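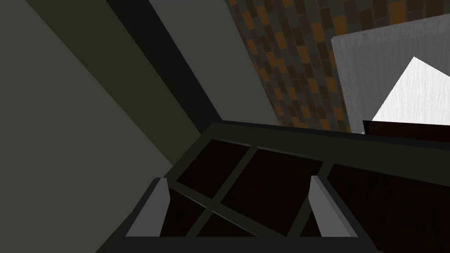 About Arkier

Arkier restores, repairs and rebuilds compartmented storage furniture for museums, archives, seed banks and schools. The work covers specimen cabinets, type cases, map chests, card catalogs and the trays that go inside them. We also make new trays to fit old carcasses, where the originals have been lost or are no longer safe for the contents.

The workshop is in Namport, in a former grain store built in 1869. The ground floor holds the machine shop and the timber racks. The upper floor is kept at a steady relative humidity and is used for assembly, finishing and the temporary storage of client objects.

What we work on

Most jobs begin with a cabinet that still stands but no longer works. Drawers bind in wet months and rattle in dry ones. Runners have worn to a hollow at the front third of their length. Dividers have shrunk across the grain and dropped out of their housings, so that small specimens migrate from one cell to the next. In a collection where the label sits in the cell and not on the object, a loose divider is a cataloging fault as much as a joinery fault, and we treat it that way in our reports.

Typical work includes:

Refitting drawers and replacing worn runners, with new wood let in to the original part where enough of it remains.
Cutting replacement dividers, egg-crate pattern, to match the existing slot pitch.
Relining drawers in acid-free board or closed-cell foam.
Removing later paint, felt and adhesive that give off acid vapors.
Rebuilding backs and plinths damaged by insects or damp floors.
Making inserts for plan chests and card drawers converted to new uses.

We do not restore seating, beds or musical instruments. We do not strip original finishes to improve appearance.

How a job is run

A survey comes first. One of us visits, opens every drawer, and records slot pitch, drawer clearance, wood moisture content and the condition of each joint. The survey takes a day for a single cabinet and longer for a room. The client receives a written report with a drawing of each drawer type and a schedule of faults, graded by the risk they pose to the contents. The report belongs to the client and can be sent to other workshops for a price.

If the job goes ahead, the contents are packed by the client's own staff. We supply numbered transit trays that copy the cell layout of each drawer, so that an object moves from cell to matching cell and back again without a new list being made. Cabinets are collected in September or later in the dry season where we have a choice. Bringing a cabinet in from a damp building at the wettest part of the year means a longer conditioning period before any measurement can be trusted.

Conditioning takes 30 days as standard. Nothing is cut during that time. Dimensions are taken at the start and at the end, and the difference is used to set the clearances for new parts.

New work is joined with hide glue where it meets old work. Divider lattices are assembled dry. The two sets of slats are slotted to half their depth and pressed together, and friction holds them. A glued lattice is stiffer, but when one slat splits the whole insert has to be scrapped. A dry lattice can be taken apart on a table and the single slat replaced. We allow a slot width slightly over the slat thickness, and the exact figure depends on the species and on the finish.

Finished parts are left open on the upper floor before return, to let solvents clear. Any finish, adhesive or lining new to us is tested in a sealed jar with metal coupons beforehand. The test results are kept and are available on request.

Matlala trays

Matlala is our range of standard inserts, started when the same three or four requests kept arriving from school laboratories and small herbaria. The trays come in 6 cell patterns and 2 depths. They fit common steel cabinets as well as wooden ones, and the lattice lifts out for cleaning. Slats are sold singly.

Matlala trays are not fire-rated and are not intended for liquids, batteries or anything that sheds oil. For wet collections, please ask for the survey service.

People

Petronella Pretorius founded the workshop after training in cabinetmaking and working in a museum store. She carries out most of the surveys and signs all reports.

Mandla Baloyi runs the machine shop. He is responsible for timber purchase, drying and the maintenance of the slotting jigs.

Thandeka Nkuna is our conservator. Material testing, cleaning and all decisions on original finishes go through her.

Wian Moodley draws the inserts and maintains the pattern archive, where a template is held for each drawer type we have measured.

Yolandi Zwane handles quotations, transport and client records.

Training

We take two trainees at a time. The first year covers sharpening, stock preparation, moisture measurement and runner repair. Lattice work and relining follow in the second. Trainees are paid. Applicants do not need a qualification in woodwork but should be able to show something they have made or mended, with an account of what went wrong in it. Applications go to Yolandi Zwane at the workshop address.

Materials and suppliers

Hardwoods are bought as sawn boards and dried here. Board and foam linings come from Pollico, who supply a batch certificate with each delivery. We retain an offcut from each batch, labeled with the job number, for as long as the job record is kept. Salvaged wood is used only when its moisture history can be established and it shows no sign of insect activity. It goes through a freezing cycle before it enters the building.

Visiting

The workshop is open to clients by appointment. The ground floor has level access from the yard. The upper floor is reached by stairs, and objects can be brought down to the survey room for anyone who prefers not to climb. Deliveries are taken until 4 p.m. at the yard door. Please do not send specimens or drawers without a job number, and leave the contents out of any drawer sent for measurement.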